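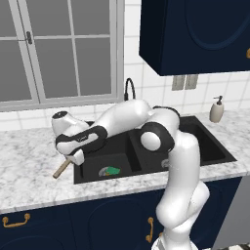
Burnstead Home Robotics Group | Fault Reference Pages

Irdale sink fault

The Irdale sink fault, also called the divider fault or, in older notes, the "soft wall," was an error in the Irdale simulated kitchen that let a robot arm push the tool it was holding through the raised divider of the double-basin sink without any contact being registered. It was found in April, during the move from simulated dish work to the practice counter in the Burnstead shop, when an arm running a sweep it had learned in Irdale brought a scrub handle down hard against the divider of a real sink. The arm stopped itself, the handle split, and the sink came away with a scratch. The fault is remembered mostly for the long hunt that came after it, and for the changes it brought to the way Burnstead checks a kitchen before anything is trained in it.

The name is a little unfair to the rest of the kitchen, which has served very well and is still in daily use.

Background

Irdale is a rendered kitchen that runs in the Stuken simulator. It has navy-blue cabinets with gold handles and pulls, a white marble counter with gray veining, a white tiled backsplash, and a black sink with two basins and a gooseneck faucet behind it. The group took it up for sink work, and for a good while almost everything the arm learned about reaching, holding, and tidying near water fixtures was learned there (there is no water in Irdale, which has been a matter of some good-natured complaint).

The tasks were simple enough to tell. The arm would take hold of something slender, such as a wooden stick or the handle of a scrubber, and carry it over the sink, touch it to one place or another, and put it down again. Some tasks also asked it to deal with whatever had been left in a basin, a sponge for instance, and move it from one side to the other. Moving from one side to the other meant getting over the divider, and that is where the trouble lay.

Like most simulated kitchens, Irdale is really two kitchens laid on top of each other. One is the kitchen you see, made of surfaces that are drawn on the screen. The other is the kitchen the arm can bump into, made of much plainer blocks that nobody is meant to look at, and which the simulator uses to work out contact. The two are supposed to agree. A person watching a run sees only the first, and an arm that touches things feels only the second, so a difference between them can sit there for a very long time without troubling anyone.

In the drawn kitchen, the divider stood up between the basins just as it should. In the bump kitchen, the top 60 millimeters of it were missing.

The practice counter incident

The learned sweep was moved to the real arm after it had passed its simulated tests comfortably. The practice counter at the shop had been built to match Irdale in the places that mattered for the work, with a double sink of the same depth and the same spacing between basins, though it looked nothing like the drawn one and had no backsplash at all. The arm was run by a Peltonen controller, which has its own force limits and does not take the word of whatever program is sending it motions.

The first few runs went nicely. They all ended in the same basin where they had begun, and so never came near the divider. The next run asked for a crossing. The arm carried the scrub handle low and sideways from the left basin toward the right one, at the full pace it had been taught, and the lower part of the handle met the divider square on. The wood split along the grain near the fingers. The Peltonen controller saw the load climb past its limit and cut the motion, and the arm held its position until it was backed out by hand.

No one was inside the marked floor area at the time and no one was hurt. A sliver of wood did land outside the tape, on the side where the operator's chair is kept, and this was treated in the incident report as the most serious part of the whole affair, a good deal more serious than the scratch. Eye protection had been required only while changing tools. It is now required for any run with a held tool, from the moment the arm is powered until it is parked.

Early explanations

The fault was not the first thing anybody thought of. The motion looked so much like a calibration mistake that two shifts went into checking the position of the counter, and then checking it again with a different gauge. The counter turned out to be off by six millimeters at one corner, which was put right and which for half a day was believed to be the answer. It was a real error and worth fixing, but it could not account for a handle that traveled well below the top of the divider.

The second idea was that the handle had slipped down in the fingers, so that it hung lower than the program believed. This was a sensible thing to suspect. A slender stick held near one end makes a long lever, and slipping had been seen in other work. Marks were drawn on a fresh handle and the grasp was repeated many times over with no crossing. The marks stayed where they were.

The third idea blamed the Peltonen controller for cutting a corner in the path. The recorded joint positions were compared with the ones that had been sent, and they agreed closely from beginning to end. The arm had gone where it was told to go. After that there was nothing left to doubt but the lesson itself.

Finding the gap

The saved runs from Irdale were replayed in Stuken from a low side view. All the earlier reviewing had been done from a high one, looking down over the counter with the arm's long upper link stretched across the sink. It is a pleasant view and shows the grasp well, but the arm hides a fair part of the right basin from it, and a crossing happens just where the arm is in the way.

From the side, the matter was plain in a minute. The held handle sailed into the divider and out the other side, with the contact readout sitting at zero the whole time. When the bump shapes were switched on in place of the drawn ones, the divider shrank to a low curb.

A full review followed. It covered 270 saved crossings, and in 58 of them the handle or the gripper fingers passed through the upper part of the divider. In the others the arm happened to lift high enough, sometimes very generously, which goes some way toward explaining why the group had thought of it as a careful arm.

Cause

The missing height was traced to the tool that makes plain blocks out of drawn shapes. Given a sink, the tool has to leave the basins hollow, or nothing could ever be put into them. An early version of the Irdale sink had come out with its basins partly filled, so that a sponge would rest on an unseen shelf near the rim. To cure this, someone had trimmed the blocks down by hand until objects settled on the basin floor as they ought to. The trim was made with one flat cut across the whole inside of the sink. It cleared the shelf, and it took the top off the divider along with it.

The check that followed the trim was to drop objects into both basins and see that they came to rest properly, which they did. Nothing was ever dropped on the divider.

There was a second, quieter cause in the way the tasks were scored. A run was marked down for hard contact and marked up for being quick. With no divider to hit, the shortest way across was straight through, and the learning took that way more and more often as training went on. The score had risen steadily through those weeks, and the group had been very pleased with it.

Repair

The divider was given its own block, built separately from the basins and matched to the drawn surface along its full length. The rest of the sink was left as it was, having passed inspection, apart from the inner edge of the rim, where a small step was smoothed out. All crossing tasks were then trained again from the start. Continuing from the old training was tried first and given up, as the arm kept its low habit and learned to press along the divider looking for a way in, which was a rather sad thing to watch.

The retrained sweep lifts before it crosses. It takes longer and scores lower than the old one did, and it has been run at the practice counter without striking the divider.

Changes in practice

Several working rules at Burnstead date from this fault. Before a simulated kitchen is used for training, a thin probe is now moved slowly over every fixed surface within the arm's reach, and the places where contact begins are compared with the drawn shapes. The sink, the faucet, and the counter edges are probed from above and from both sides. Saved runs are reviewed from at least two views, one of them low, and with the bump shapes showing for part of the time.

At the practice counter, the first run of any newly moved skill is made at reduced speed with a foam-covered handle in the gripper. The floor tape was also moved outward, and the operator's chair now stands behind a clear screen. Force limits on the Peltonen controller were lowered for sink work and may not be raised to get a stubborn run to finish.

Related faults

The probe has since turned up smaller disagreements in Irdale. The best known is at the faucet, where the plain blocks used to fill in the space under the curve of the spout, so that the arm treated open air as solid and went the long way around. This one did no harm, being wrong in the safe direction, but it had been making the arm look timid near the back of the counter. The blocks under the spout were redone in the same update as the divider.

See also: Contact shapes in Stuken; Practice counter setup; Held tools and eye protection; Peltonen force limits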